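## Setting up your Stallen round table for everyday use

You've built the table, the base is tight, and the packing cardboard is finally out of the hallway - now comes the good bit! This section covers finding the right spot, laying out cables, and keeping drinks and dishes well apart from anything with a plug. Allow an evening and start with a clean top.

### 4.1 Before you begin

You'll need:

- a soft, slightly damp cloth and a dry one
- one multi-port hub, if you plan to connect more than one device
- two or three reusable cable ties
- felt pads for the feet (spares are available as part 3561)

> **Note:** Peel off all the protective film first. It loves to hide under the rim, so run a fingertip the whole way around.

### 4.2 Placing the table

1. Set the table where you can sit down without squeezing past the sofa. A round top is wonderfully forgiving in a living room, and you can pull a chair up at any point.
2. Leave 100 cm of clear floor on the side where you'll sit.
3. Press on the rim in several places. If the top rocks, turn the leveling foot on that side a quarter turn and try again.
4. Look at the top with the ceiling light on. White surfaces show reflections and fingerprints very clearly, and moving the table even a little can take the glare out of your eyes.

### 4.3 Laying out cables

1. Put the hub down first, near the rim and on the side closest to your wall outlet. Everything else follows from there.
2. Plug in your devices one at a time. Label both ends of each cable as you go (masking tape and a pen work beautifully).
3. Gather the spare length in loose loops on one part of the top. Don't fold it tight.
4. Check which cables hang over the rim and give those plenty of slack. The indicator lights on a hub are handy during this step, so keep them facing up where you can read them at a glance.
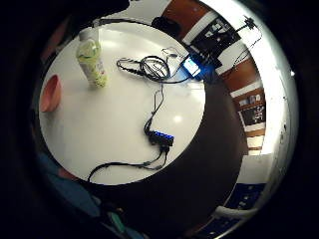
### 4.4 Drinks and dishes

Yes, you can absolutely keep a drink on the table while you work! Pick one area for it and stick to that area.

1. Choose a bottle with a screw cap over an open glass, and close it between sips.
2. Stand bottles and bowls on the side of the table away from the hub.
3. Keep bowls a hand's width in from the rim. Sleeves and elbows are the usual culprits.
4. If you wear anything wired on your hands, sit down before you connect it and let its cable drop loosely to the tabletop. Lift both hands and check that the cable doesn't drag across the bottle or the bowl.

> **Caution:** If liquid reaches the hub or a plug, switch off at the wall outlet before you touch anything on the table. Leave the equipment disconnected until it has been checked.
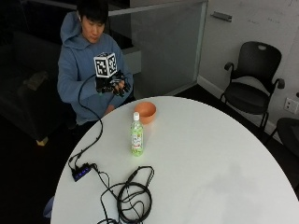

*Fig. 4-2. Seated at the table with a wired glove, hub connected, bottle and bowl toward the back.*

### 4.5 Wiping down

Smudges come off with the damp cloth and a drop of dish soap. Work from the center out to the rim, then dry in the same direction. Lift cables instead of wiping around them - you'll be amazed at the dust underneath. Skip scouring powder and anything with bleach.

For replacement feet and rim trim, quote table code 1870 when you order.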